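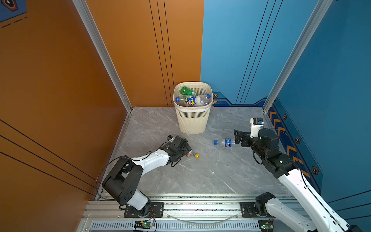
January 12, 2018. Voting desk notebook, Kusimden final. The live show went out from Predby and the public vote opened at the top of the second part, as planned. Whitfield had the set colours confirmed before the break, so I spent the first hour matching the on-screen vote bars to them. Orange against blue, the same pairing as the two walls meeting at the corner with the wastebasket, holds up well on the small monitor. The thin dark vertical lines on the walls are a different matter. Anything like that behind the contestants shimmers once the picture is scaled down for the phone stream, so I have asked for plain panels behind the sofa next series.

Vote counter. Olix build 19 ran all night without a restart. We tested it in the afternoon with 500 dummy votes, then 2,000, and both totals matched the log. With the real vote the display fell behind the log by a few seconds whenever the host read out the numbers to call. It caught up each time. I think the refresh is waiting on the graphics machine and the counter itself is fine, but I have not proved that. Logs are in the shared folder under "final".

Duplicates. The filter threw out 200 votes in the first window. I checked a handful by hand and they were all repeat calls inside the same second. Left the setting alone.

Result came through to the gallery on time. The winner was the one who had led in the house since the second eviction, so there was no gasp in the audience and the director stayed on the wide shot too long waiting for one. The runner-up's family were on the wrong side of the stage and camera three had to hunt for them. Neither of those is ours, but the caption sat on air for the whole hunt with the name covering the bottom of the trophy. Need to move the name strip up or make it shorter.

To do before the April series:
Find out why the display lags, try it with the graphics machine unplugged.
New caption position, send two versions to Whitfield.
Ask Predby for a second phone line at the desk. The one we have was engaged when the gallery rang for the closing time.
Return the borrowed headset.

Left at half past midnight. Counter still running so the late calls get logged, to be switched off in the morning.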